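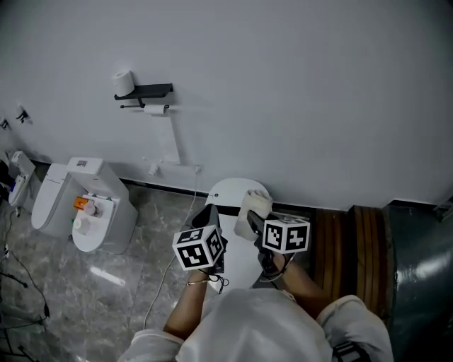

Teaching the toilet wipe: notes on handheld demonstrations

Posted in December, filed under data collection

The cleaning tasks have taken up most of my time since the last post, and a few people asked for the procedure in more detail than I gave there. These are my working notes on the toilet wipe, cleaned up slightly.

The setup

We are collecting in a bathroom fixtures showroom, which gives us several toilet models within a few steps of each other. The alternative was one toilet bolted to a plywood stand in our own shop. I tried that first and got a policy that knew one toilet very well.

The demonstrator holds a gripper in each hand. Each gripper carries a cube with fiducial markers on its faces, and the cube gives us the pose. The jaws are worked by hand through the trigger, so the demonstrator feels some of the contact force, less than with bare fingers but far more than over a teleoperation link. No robot is present during collection. The retargeting to the arms is done offline.

We call the wiping set Kimix. The older teleoperated set is Saketti, and I will use both names below.

Why I moved off teleoperation for this task

Saketti was recorded with a leader-follower rig. For pick and place it was adequate. For wiping it was poor, and the reason was contact. Operators could not feel when the cloth was pressed flat, so they either hovered over the surface or pushed until the follower arm faulted. I have 252 usable wiping episodes from that rig, and in most of them the cloth moves in short, nervous strokes. A policy trained on them reproduces the short, nervous strokes faithfully.

With the handheld grippers the strokes come out longer and the pressure more even. Episodes are also quicker to record, and a new demonstrator needs a morning of practice where the leader-follower rig needed most of a week.

The cost is tracking. Ceramic is glossy, the showroom is bright, and a wipe turns the wrist through angles that put a marker face edge-on to the camera. Two visible faces on a cube is what I want. One is tolerable for a short stretch. When both go, the tracker coasts on the inertial estimate, and after half a second that estimate is not worth keeping.

Procedure for one episode

1. Fold the cloth to a pad a little wider than the jaws. A loose corner drags behind the stroke and ends up across the wrist camera.

2. Place the loose items before recording starts. Small bottles and containers stay in the work area on purpose, and their positions change between episodes.

3. Hold both grippers still for 2 seconds with the cubes in clear view. The clocks are aligned on this segment.

4. Pick up the pad with the right gripper. The left is free to steady or to lift the lid.

5. Wipe the top near the wall first, then the lid, then the sides. The order is fixed within a batch and changed between batches.

6. Keep the elbows out. Tucked elbows bring the forearm across the marker.

7. Release the cloth, hold still again, stop the recording.

Step 5 caused some argument. Orla Ó Dubhghaill, who did the first pass on the retargeting code, wanted the order random from the start. I wanted it fixed so that I could tell an ordering error from a contact error. Batches were the compromise. I still think the first batch would have been unreadable without it.

The wrist view

Most of the policy input comes from the gripper cameras. Their field of view is wide, so they record a good deal of the room along with the jaws. This is useful for localization and a nuisance for generalization.
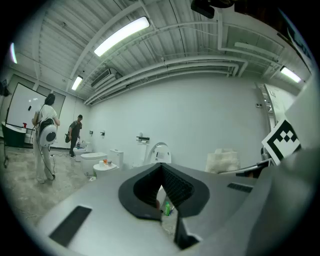 View from one of the gripper cameras, jaws open, with the showroom behind.

The jaws stay at the same place in every view from a given gripper, so I mask the gripper body and leave the opening unmasked. Ceiling lights are the harder part. When the wrist rolls upward the exposure drops to suit the tubes, and the white fixtures lose their edges. Locking the exposure fixed this at the price of blown-out lights, which I can live with, as there is nothing on a ceiling to wipe.

Other people also end up in the recordings. For now I filter those segments by hand. Alipour, the annotation tool we use, can flag people automatically, but it misses anyone facing away often enough that I check everything anyway.

Numbers so far

Kimix stands at 576 episodes after filtering. The target is 2,000. The rejects are mainly tracking loss, followed by dropped cloths. I now keep a dropped cloth if the demonstrator picks it up again without stopping, and those episodes have improved recovery noticeably on the arm.

Open problems

Gripper width. The arm-side gripper, a Novusus unit, opens slightly less than the handheld one. Demonstrators do not know this and will sometimes take a fold the arm cannot. I may fit a mechanical stop.

Cables. The backpack keeps most of them off the floor, but the remaining run still catches underfoot when the demonstrator steps sideways between two toilets.

Curved surfaces. Wiping around the outside of a bowl needs a wrist rotation the arm can only reach from certain base positions. The retargeter currently rejects the whole episode when this happens. It should keep the reachable part, and I will start on that next, along with the bathtub task, for which I have no procedure yet.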